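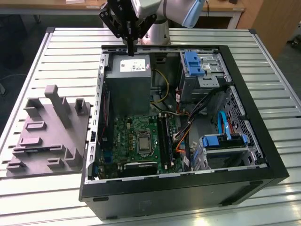
Fame, Khadija Bennani once told a room full of first-year students, is mostly a story that other people keep telling about you while you're out buying groceries. She got a laugh, and then she asked them to write down everything they knew about one actor and where each piece of it came from. Most of them got stuck on the second part!

Chapter 4
Who Says So? Reading the Celebrity Profile

You have read hundreds of these pages. Who is she dating, how tall is she, where did she grow up, what was her first role? They're quick and friendly, and they're wonderful material for anyone who likes to see how writing gets made.

In this chapter we follow a single claim about the singer Clunetti: that she got engaged in April. It began as a caption on a fan page with 969 followers. A site called Voromico turned the caption into a profile of 270 words, and by the next evening the gossip column at Lodbridge had added a ring, a beach and "a source close to the couple." Keep an eye on that source (we'll meet it again in Section 4.3, and it's great fun).

Along the way you'll learn to tell a first report from a copy, to spot a sentence that sounds like news but has no date in it, and to write a fair profile of your own in 200 words.

Before you start, pick a performer you like and find three profiles of that person. Print them if you can. You'll be marking them up with colored pencils in Section 4.1, and you'll want plenty of room in the margins.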